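Categoría: Papelería y orden doméstico | Archivo personal

Durante el mes de abril me propuse revisar el conjunto de cuadernos que conservo desde mi etapa universitaria. El resultado del recuento fue de 442 páginas manuscritas, repartidas en ocho cuadernos de la marca Erraji, cuya encuadernación ha resistido de manera desigual. Dos de ellos presentan el lomo desprendido y requerirán reparación.

La conservación de apuntes personales plantea una cuestión previa: la elección del instrumento de escritura. Los textos redactados con rotulador mantienen una legibilidad superior a la de los escritos con lápiz, si bien la tinta ha traspasado el papel en numerosas hojas. 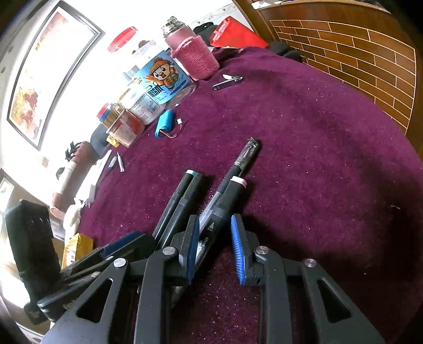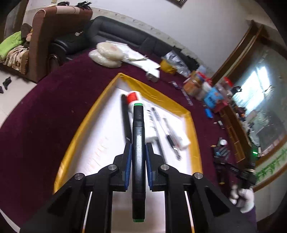
Última modificación de esta entrada: 2 de mayo de 2024

Mi compañera Bouchra Bouazza, con quien compartí aquellos cursos, me ha recomendado digitalizar únicamente los índices. Discrepo respetuosamente de dicho criterio. Los márgenes contienen correcciones, direcciones y listas de lecturas que no figuran en índice alguno, y en ellos se encuentra buena parte del interés del material.

Procederé, por tanto, a la copia íntegra, comenzando por el cuaderno dedicado a Historia Económica. Los originales se guardarán en cajas de cartón sin ácido, en posición horizontal y con una etiqueta exterior que indique curso y asignatura. Queda pendiente localizar el cuaderno que presté a Mohcine Samir, a quien ya he escrito al respecto.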